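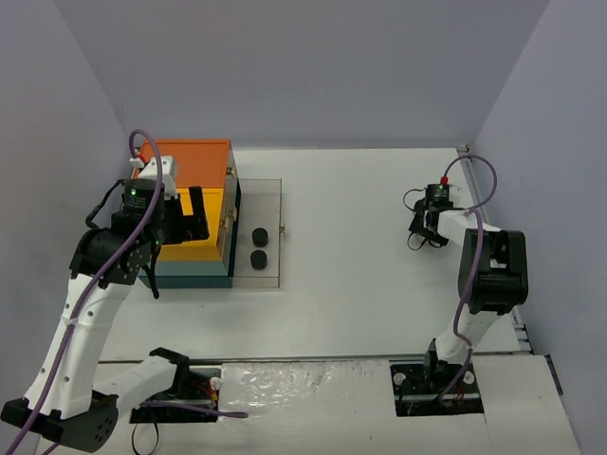

Figure 2. Storage cabinet with sections in several colors; a transparent drawer is pulled out at the bottom level.

3.2 Color and the recall of storage places

The household survey asked people where they kept small things they used less than once a month: spare keys, batteries, sewing supplies, stamps, fuses. A total of 591 adults in Rullholm and Gebreyes returned the form in May, and between them they listed 1214 items. For each item they wrote down the piece of furniture, the part of it, and anything they would tell a visitor who had to find the item alone.

Most answers to the last question used position. "Second drawer down" and "top shelf, left" were typical. Color came next and was used mainly for furniture that had more than one. Where a cabinet or chest was a single color throughout, people fell back on counting, and their counts did not always start from the same end. A drawer called "the third" by one member of a household was sometimes "the second from the bottom" to another.

Clear drawers and bins were treated differently again. People who had them often gave no location inside the furniture and wrote only that the item could be seen. Arango (Marleny Arango, unpublished notes) found the same habit in interviews at the Flastance housing blocks, where tenants with clear bins were less likely to put labels on them.

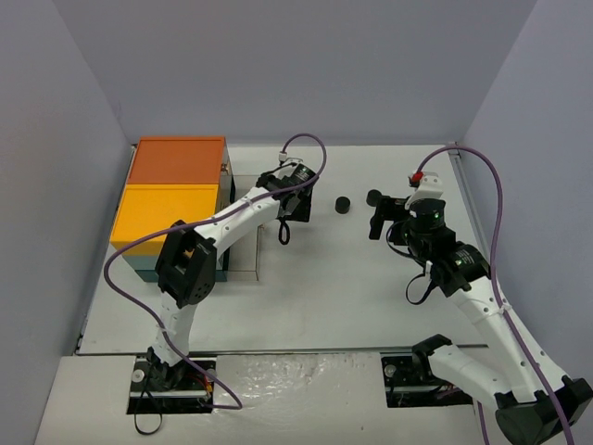
Color names were less stable than we had assumed when the form was designed. Two people in the same home often agreed on which part of a chest they meant but wrote different words for it, and the trouble was greatest with neighboring shades. A burnt-orange panel next to a yellow-orange one, as on the top of this cabinet, could fairly be called orange in both cases, and a visitor told to look "under the orange part" would have to guess. Teal caused similar trouble and was coded as blue by some readers and green by others. We therefore merged color terms into broad groups before analysis and kept the original wording in a separate column. Disputed cases were settled by a second reader using the Staltix coding sheet.

Answers that named hardware, such as a knob or a latch, were coded as position if they also gave a side and as "other" if they did not. Items kept in bags or coat pockets were left out of the comparison.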